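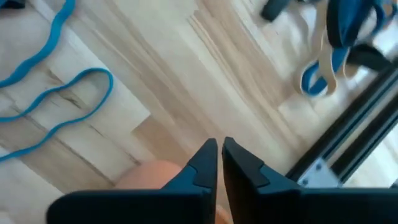 Thursday, late

Went over to Emgate after work to see Karla Maldonado, and of course we ended up on the same old argument: can a machine do chores yet? I say no! Folding towels, maybe, on a good day. But bands and straps? Those things flop wherever they like, and even I lose my temper with the drawer at home. 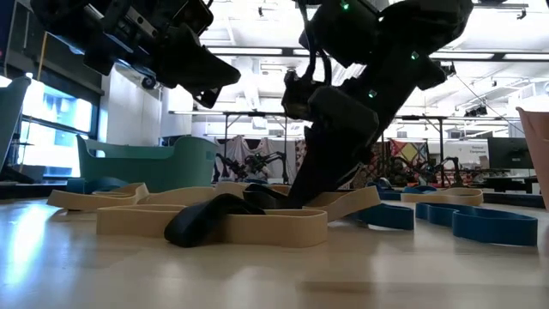

The black arm down in the bands, blue ones off to the right.

Karla thinks tidying up will be solved before dishes. Gebremedhin says dishes first, and he's put 24 dollars on it (I took the bet, against both of them). I'd pay 340 for something that did nothing but sort my junk drawer, and I told them so. Home by ten, laundry still in the dryer. Guess I'm folding it myself tomorrow.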